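Juvik Football Club
Progress report to the Hegazy Fund
Grant: Match Analysis and Squad Rotation
Prepared by Ridwan Sitompul, head of performance

1. Period covered

The report runs from the start of preseason to the end of January. It covers the match data work, the rotation plan for the first team, the academy link and the clubhouse display. Spending is set out in section 6. The final report will follow when the league season ends.

2. Match data

Player load is now recorded for every first-team training session and every competitive match. The vests are charged and handed out by the kit staff, and the files are loaded into Tulosix the same evening. At the end of January the system held 1,532 player sessions. Sessions with less than half the expected signal are left out of that total and kept in a separate folder.

The main fault in the early months was at the away grounds. Two of them have a high main stand on the west side, and the vests lost position for long spells when play was on that flank. Distance figures from those matches were too low. We now fill the gaps from the video by hand, which takes an analyst most of a working day per match. Corrected files are marked so that they can be told apart from the raw ones.

Tagging of match video is up to date for the league and one round behind for the cup. The tag list was cut in October. The earlier list asked for too many kinds of pass, and two people tagging the same half did not agree often enough for the numbers to be used.

3. Squad rotation

The club entered the season with a registered squad of 22. The plan agreed with the fund was that no outfield player should start three matches in eight days unless the head coach signed off on it. Sign-off was given four times, in each case for a central defender. Both first-choice center backs were injured in November and the cover was thin until one of them returned after the winter break.

The cup draw put a second-division side away from home between two league matches. Seven changes were made to the starting eleven and the match was lost 2-1. The league match that followed was drawn. One match is too little to judge the policy by, and the head coach has asked for it to stay in place until the end of the season. Two midfielders have asked to be told earlier when they are being rested, and team selection is now shared with players the afternoon before the match instead of the same morning.

Muscle injuries are being logged against the same definitions as last season. A comparison will be given in the final report, once both seasons are complete.

4. Academy link

Three under-19 players trained with the first team each week from September. One made his first start in the cup. Their load is recorded in the same system, but the academy coaches could not open the files until December because of a licensing problem with Brukura, the software reseller. The extra accounts are now active.

5. Clubhouse display

The grant includes a small sum for framing and hanging past team photographs in the clubhouse corridor. The order of hanging has been settled and the captions are with the club secretary for checking. The 1970s teams have the most gaps in the names. 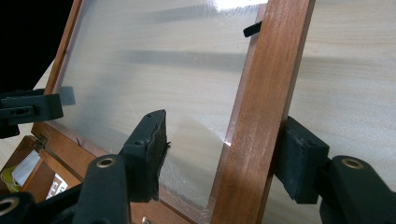

Fig. 1. Wooden frame with translucent plastic sheet.

The wall fixings are on site. Hanging is planned for a week with no home match so that the corridor can be closed.

6. Spending

Vests, software and video storage are within budget. Travel for the analyst is over budget because two away matches were moved to evening kickoffs and needed a hotel. We ask to move up to 2,000 from the equipment line to the travel line. The total grant does not change. All invoices to the end of January have been entered and copies are held in the club office.

7. Next period

Work planned before the final report:

- Clear the cup tagging backlog.
- Repeat the two-person tagging check on the shorter list.
- Add goalkeeper load, which is recorded but not yet reported.
- Complete the clubhouse hanging.
- Hold one joint session for first-team and academy coaches on reading the weekly load sheet.

A decision on the budget transfer is needed before the next away trip is booked.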